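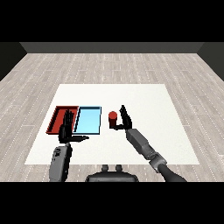 Pale gray plank floor, dark gray walls.

The Upgrade
Posted in February by the night desk
14 comments | 31 shares

I had 2000 points left in my Nevine account and they were going to expire Saturday at midnight, so I did what any sensible person would do and booked a hotel I'd never heard of in a town I couldn't find on the first try.

The Ragnarsson. Built 1910, the website said, with a tiled lobby and a "celebrated breakfast." One night cost 1000 points. Two nights cost 2000. I mean, come on! I called my sister and told her I was going to Brekora for the weekend and she said, "Is that the yogurt?"

It took a train, a bus and then a different bus that only ran if you'd phoned ahead (I hadn't, but the driver was going home that way). By the time I got to the front desk it was past ten at night and I looked like something that had been left out on a porch.

The clerk typed for a long time. You know that kind of typing, where you start to wonder if they're writing a letter. Then she smiled and said, "You've been upgraded."

I have been in the Nevine program for years. I've got the card, I've got the luggage tag, I've got the little app that buzzes when I walk past one of their airport locations. And I had never, not once, been upgraded. I've asked nicely. I've mentioned birthdays that were months away. One time I put on a blazer.

"To what?" I said.

"Room 13."

"Is that a suite?"

She thought about it. "It's bigger," she said.
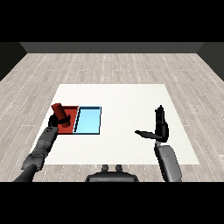

So up I went, with a brass key that weighed as much as my shoes. The elevator was one of those with the folding gate, and it stopped a good foot short of the landing, and I climbed out of it on my knees, dragging my bag behind me. Very glamorous. At the end of the hall there was a door with a 13 on it and a fruit basket sitting on the carpet outside.

A fruit basket! I picked up the card. It said, "Welcome back."

I'd never been there before. I stood in the hall eating a pear and thinking that over. Then I unlocked the door, and it really was bigger. It had a bay window and a bathtub with feet, and a bed you needed a little step to get into. On the pillow was another card, same handwriting. "We kept it the way you like it."

I'd like to say I went straight down and told them they had the wrong person. I ran a bath. I used both robes. I slept like a rock until nine and went down to the celebrated breakfast, where the waiter brought me eggs without asking, poached, with hot sauce on the side, and that's how I take them.

"How did you know?" I said.

"It's in your notes," he said, and filled my coffee.

On the way out I asked the clerk if I could see my notes. She turned the screen around for me. There was my name, spelled right, with my middle initial and everything. There was the window I'd slept beside and the eggs and the two robes. It went back for pages, stay after stay, every one of them at the Ragnarsson, every one of them in Room 13. At the bottom was a line for the next visit, already booked, in a month when I knew I'd be at my cousin's wedding over in Gova.

"Would you like to keep that one?" she asked.

I looked at it for a while. Then I asked her how many points it was.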